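수건 개는 팔, 작업 기록 갤러리

공용 작업실 선몬트(Sunmont) 안쪽 작업대에서 만들고 있는 로봇 팔 이야기입니다. 이름은 저킥(Jerkik). 처음 전원을 넣은 날 움직임이 하도 덜컥거려서 붙인 이름인데, 지금은 꽤 부드러워졌는데도 이름은 그대로입니다. 개명 신청은 받지 않습니다.

목표는 소박합니다. 세수수건 한 장을 반으로, 또 반으로 접어서 옆에 쌓기. 사람이 하면 하품하면서도 되는 일이고, 저는 여기에 지난 가을부터 저녁 시간을 다 썼습니다. 집에서는 이제 빨래 얘기를 꺼내지 않습니다. 제가 너무 길게 대답하거든요.

사진이 더 많은 갤러리를 기대하셨다면 죄송하지만, 프레임 제작 과정은 지난번 페이지에 다 올렸으니 이번에는 손목 카메라와 집게 쪽만 정리합니다. 중간에 부품표와 설정값이 섞여 있습니다. 나중에 제가 찾아보려고 적어 둔 것이라 친절하지는 않습니다.

1. 뼈대

팔은 여섯 축입니다. 받침은 문 닫는 공방에서 얻어 온 선반 다리를 잘라 썼고, 2번 축 감속기는 미할리크(Michalík) 중고품입니다. 판매자는 "거의 안 쓴 물건"이라고 했습니다. 열어 보니 그리스가 캐러멜이 되어 있더군요. 닦는 데 이틀 걸렸고, 작업실 싱크대 사용 규칙이 한 줄 늘었습니다.

팔을 다 폈을 때 어깨에서 집게 끝까지 718mm. 원래는 더 길게 잡았는데, 길어질수록 손목이 떨려서 아래팔 관을 두 번 잘랐습니다. 잘라낸 토막은 볼펜꽂이로 근무 중입니다.

2. 집게

손가락은 두 개, 끝에 실리콘 패드를 붙였습니다. 첫 패드는 너무 미끄러웠고, 두 번째는 너무 잘 붙어서 수건을 놓아주지 않았습니다. 팔이 수건을 든 채 원위치로 돌아가 얌전히 서 있는 모습은 호텔 직원 같았습니다. 지금 쓰는 것은 세 번째로, 표면을 사포로 거칠게 만들고 끝을 비스듬히 깎았습니다. 수건 밑으로 파고드는 각도가 생겨서 훨씬 낫습니다.

전선은 손목을 한 바퀴 돌아 나갑니다. 여유를 충분히 주지 않으면 5번 축이 돌 때마다 커넥터가 뽑힙니다. 네 번 뽑아 보고 배웠습니다.

3. 손목에서 본 수건

카메라는 손목에 달았습니다. 천장 카메라도 써 봤지만 정작 중요한 순간에 팔이 수건을 가려 버립니다. 보고 싶은 것은 모서리입니다. 모서리를 찾아야 어디를 집을지 정할 수 있고, 접힌 가장자리가 몇 겹인지도 대충 짐작할 수 있습니다. 겉장만 집으면 펼쳐지고, 전부 집으면 통째로 들립니다. 둘 다 제 동영상 폴더에 넉넉히 있습니다.
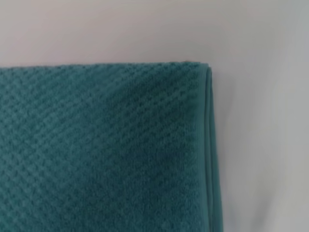
손목 카메라로 본 접힌 청록색 수건. 오른쪽 위 모서리와, 접힌 옆선을 따라 겹겹이 보이는 천.

수건 색은 꽤 오래 고민한 항목입니다. 흰 수건으로 시작했다가 밝은 바닥에서 경계를 통째로 잃어버렸고, 줄무늬 수건은 줄마다 가장자리라고 우겼습니다. 물론 우긴 것은 제 코드입니다. 청록색은 옅은 바닥 위에서 윤곽이 또렷해 한동안 기준으로 쓰기로 했습니다. 마름모꼴 요철 무늬가 문제였는데, 경계를 찾기 전에 영상을 살짝 뭉개 주니 사선들이 얌전해졌습니다. 돈 주고 산 해상도를 일부러 버리는 기분은 묘합니다.

오른쪽 옆선처럼 접힌 층이 나란한 선으로 보이는 경우에는 가장 바깥 선을 가장자리로 잡습니다. 안쪽 선을 잡으면 집게가 수건 등을 꼬집습니다. 옆에 지는 옅은 그림자도 후보로 올라오곤 해서, 밝기만 보지 않고 색까지 같이 봅니다. 그림자는 회색이고 수건은 청록이니까요. 써 놓고 보니 참 당연한 말인데 여기까지 오는 데 두 주 걸렸습니다.

4. 머리

제어는 언우드(Urnwood)라는 이름의 제 코드 묶음이 맡습니다. 저장소에 올린 첫 파일 이름을 잘못 쳤다가 굳어졌습니다. 모서리 찾기, 집기 위치 계산, 팔 움직이기까지 세 덩어리이고, 덩어리끼리는 가끔 서로 말을 안 듣습니다.

지금까지 모아 둔 손목 영상은 1,085장입니다. 이 가운데 197장은 모서리 위치를 손으로 찍어 표시했습니다. 나머지는 비 오는 날에 하려고 아껴 두었습니다. 올해 5월은 유난히 맑더군요.

메모: 손목 카메라 노출은 고정. 자동으로 두면 팔이 내려가는 동안 밝기가 출렁입니다. 작업대 등은 왼쪽 것만 켤 것. 둘 다 켜면 그림자가 두 줄이 됩니다.

5. 쓴 돈

감속기, 모터, 카메라, 볼트 한 줌까지 합쳐 900유로가 넘었습니다. 같은 돈이면 수건을 아예 안 개고 버려 가며 살 수도 있었을 텐데, 계산은 거기서 멈췄습니다. 모터 드라이버 하나는 제가 극성을 거꾸로 꽂아 태운 것이라 표에서 '교육비'로 분류했습니다.

6. 남은 일

반으로 한 번 접는 동작은 됩니다. 두 번째 접기는 두께가 올라가면서 집게 높이가 안 맞습니다. 집게에 간단한 접촉 스위치를 넣어 볼 생각이고, 안 되면 전류값을 보고 바닥에 닿았는지 판단하게 할 겁니다. 쌓기는 아직 시작도 못 했습니다.

양말은 문의하지 말아 주세요. 다음 페이지에는 접촉 스위치 배선과 새 손목 브래킷 도면을 올리겠습니다. 도면 파일이 필요하신 분은 작업실 게시판에 글을 남겨 주시면 됩니다. 답은 보통 저녁 9시 넘어서 답니다.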